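Share 3 | Comments 4
Search this site

Tierney Hall, packing room: April inspection checklist

1. Extinguisher by door: pin and seal intact. PASS
2. Exit sign lit on battery test. PASS
3. Table surface clean. PASS

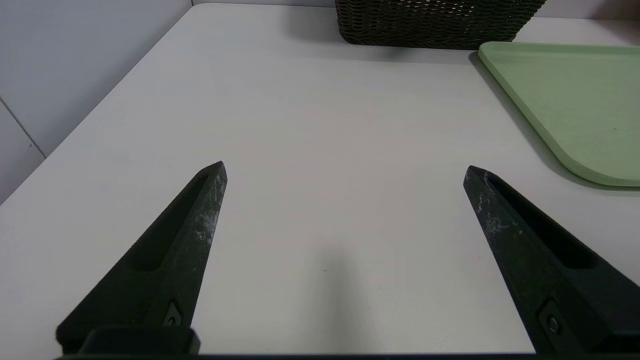
Nongate store asks whether item 2 covers the rear exit as well. It does.

4. Space heater, 15 A circuit: cord warm at plug. FAIL, tagged out.
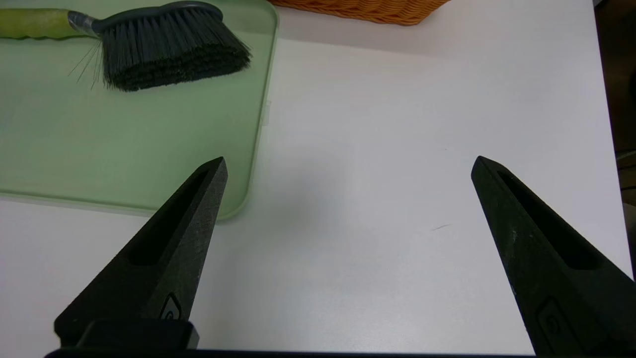 White tabletop, packing room

5. Floor drain cover seated. PASS
6. Hand brush stored off floor. PASS

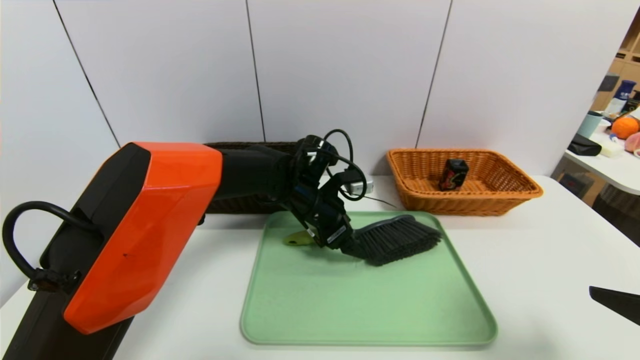 Laltetti desk wants the heater retested before Saturday.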